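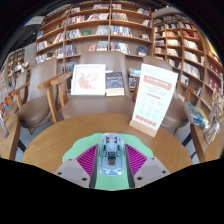 I have wanted to get the new fingers out of the garage all week, and today I finally packed the whole hand gripper into my bag and carried it to the bookstore in Wakcombe, where Takumi was waiting for me with tea. The fingers took me 17 evenings to get right (the first ones were so stiff they hardly bent at all!) and I am still silly with pride over them. I went with magenta in the end, all those thin slanted ribs, and against the honey-colored wood of the round table they looked so cheerful that I forgave them every ruined print. Yuzuki thinks the gray brackets should be magenta too, but I like them plain, and anyway I have 70 of the little dark screws left and no magenta filament.

We talked much longer than we tested, as always. Takumi wanted to hear about the ribs, and whether I'd space them wider next time, and I kept changing my answer. I did want something smooth and rounded for the jaws, so the see-through mouse got its turn, with all its insides showing and a fin on either side of it.

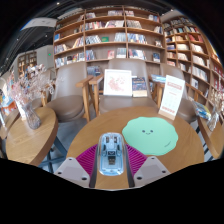 9/7/20, later, at the kitchen table

Home now, shoes off, soup on. I want to write down the wider ribs before I talk myself out of them again. Macarena has offered me her printer while mine is in pieces, bless her, and I'll take her the file in the morning along with the jar of plums I promised her.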